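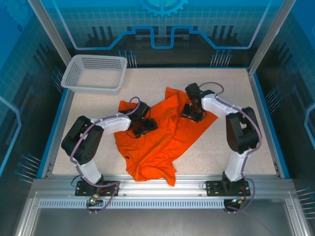 # Zosero microfibre cloths, pack of 10

I bought these in November to replace a drawer full of old tea towels and cut-up T-shirts. They cost 22 pounds from Fullbridge, more than I would normally pay for cleaning cloths, and I have used them most days since.

Each cloth is 40 cm square with a stitched edge. They shed fluff for the first two washes, so do those separately from anything dark. After that the fluff stopped.

On glass and taps they are very good. A slightly damp cloth takes limescale spots off the shower screen if you get to them within a day or two, and it leaves no streaks. Older marks still need vinegar. On the hob they pick up grease well but hold on to it, and a 40-degree wash doesn't shift it all. I now keep two for the kitchen and wash them hotter.

Dusting is fine. They catch on rough wood, and the one I used on the garden bench has pulled threads all down one side.

I also have a pack of the Ritum ones. Those are thinner and dry faster on the rail, but the edges curled after a month. The Bouvier cloths my sister uses are thicker again – too thick to get behind a tap.

The label says no fabric softener. I forgot once and the whole load smeared water about until it had been through another two washes.

Four stars. I would buy them again, though I'd wait for an offer.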